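About Plallar

Sorting, tidying and putting away, for homes and small offices

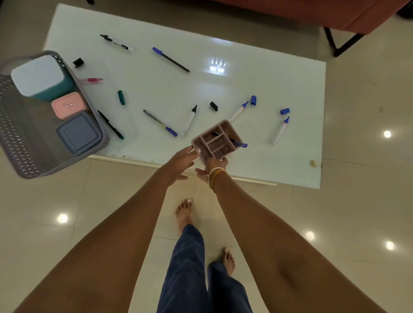
We started in June with one van and a spare room full of boxes. Well, Tarmo Kairys did. The rest of us turned up later and got handed a label maker.

What we do: desks, kitchen drawers, craft cupboards, the shelf in the hall where everything lands. You book a visit, we come round, we sort it with you. Not for you, with you. Otherwise it's all back on the floor by the weekend.

Most visits last 2 hours. Desks are the favourite, pens especially. Everything comes out onto the table first, markers, pens, odd caps, the lot. Test each one on scrap paper. Dead ones go. Caps get matched up or binned. Then whatever's left goes in a tray with compartments, long things in the long channel, clips and rubbers and so on in the little cells. Bigger bits go in tubs with lids, and the tubs stand together in a basket so you can lift the whole lot down in one go.

We don't sell trays. Use what you've got, an old cutlery tray is fine. If you do need something we'll write you a list and you can buy it wherever you like.

Prices: £70 a visit, travel included if you're within 7 miles of the workshop. Further out, ask. Schools and playgroups get a lower rate, email for it becuase it depends on how many rooms.

Our two regular services are Jiletari (home, one room at a time) and Zatason (offices, evenings only). Hao is the storage course, next dates not fixed yet, sorry, will go up on the bookings page when they are.

Shoes off at the door if you'd like us to, just say. We bring our own bin bags. Please dont tidy before we come, it makes it harder to see what the problem is.

Page last updated September 17, 2021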